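4.2 Inspection rules for garment handling

Under the Praltdale procedure, each gripper is checked for lint and exposed fasteners before a run. Fibres on a rim are removed by hand with the arm unpowered. 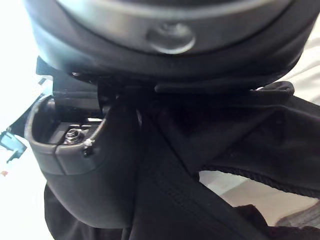
Checks are logged per arm, and a failed check stops both arms. Steler and Fiven sites applied the same rule over 17 shifts, with 3 stoppages recorded.

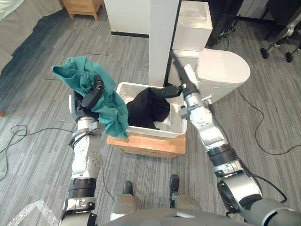

Figure 2. Bimanual laundry task: teal-green cloth in the left gripper, right gripper in the basket.

Which arm should be released first after a stoppage?

The arm holding a suspended item, once its load has been lowered. The other stays powered until the first is clear, as in the Dumitrescu guideline.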